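Besthorpe tray swap returns with longer hours

BESTHORPE, Sep 14, 2020 - The household goods swap at the Saludo hall will reopen this month with longer hours and a separate table for trays, shallow dishes and other small flat items, organizers said.

The swap closed in spring after 13 sessions. It will now run for six hours at a time, up from four, and residents can bring up to 40 pieces per household. More than 600 items changed hands before the break, most of them kitchenware and desk supplies.

Everything is free. Items should be wiped down before drop-off, and chipped glass will be turned away. Worn or marked pieces are still welcome and will go on the same table as the rest, where visitors can look them over before deciding.

Larger furniture will not be accepted. Residents with shelves or chairs to give away are being sent to the Naradthorpe depot, which takes them by appointment.

A white-rimmed tray with a tan floor and a dark brown patch on it lay on a beige tabletop, next to a flat navy-blue piece with rounded corners.
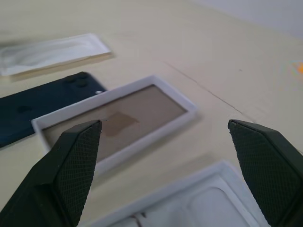

Noel Dalisay said he would rather take a marked tray than see it thrown out, and that he wanted the swap to set aside a box for things that need scrubbing or a coat of paint. He also asked for a later closing time.

Organizers said they would look at both requests after the September sessions.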